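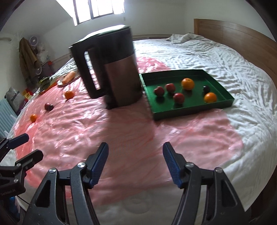
Kellutska: nombres populares de colores en español

Versión del 3/11/22

Kellutska reúne 299 nombres de color recogidos en conversaciones, cartas familiares y catálogos de mercería. ¡Hay maravillas! «Ala de mosca», «barquillo», «verde botella», «vino tinto aguado». Si te gustan las palabras tanto como a mí, abre el archivo y piérdete un rato.

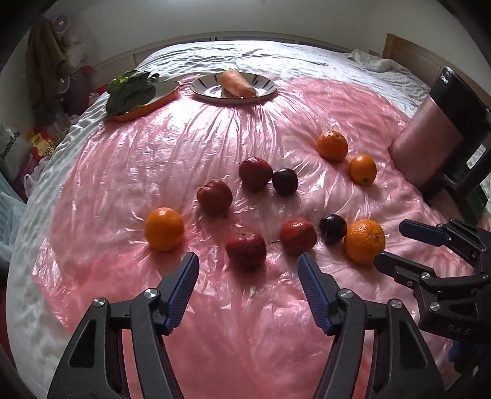

Campos

Cada fila lleva el nombre, la región, un ejemplo de uso y el grupo cromático. El grupo es lo más discutible, y también lo más divertido de asignar. Un rosa como el del plástico extendido bajo la fruta puede ser «chicle» en una casa y «rosa palo» en la de al lado (en la mía habría pelea), así que guardamos las dos respuestas. Los campos vacíos se marcan con «s/d».
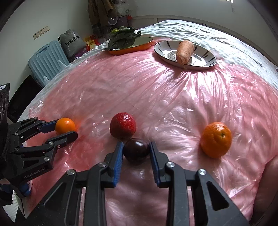

Para Ye-ji Kwon, el grupo «morado» se queda corto: pide separar berenjena, ciruela y nazareno, porque en sus listas casi nunca se usan como sinónimos. Me encanta la idea y ya está abierta en la rama ciruela.

Los sinónimos van en un archivo aparte, sinonimos.csv, enlazados por identificador. Todavía faltan 21 enlaces, casi todos de la familia de los pardos, 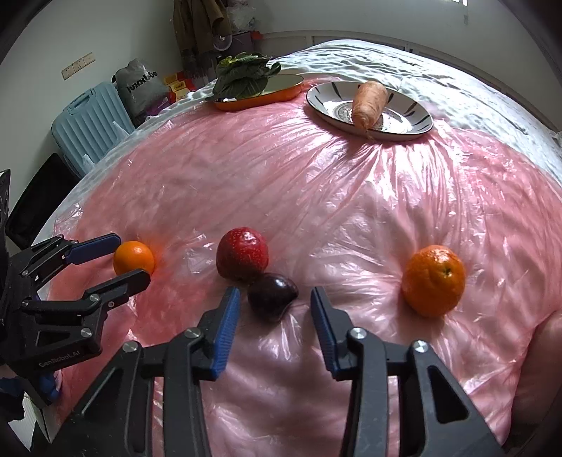

y también hay que revisar los grises, donde «ceniza» y «ratón» se pisan bastante.

Cómo colaborar

Manda tus palabras con la región y una frase de ejemplo. Revisan Otis Ruiz-Ortega y Dumisani Le Roux. Licencia CC BY 4.0.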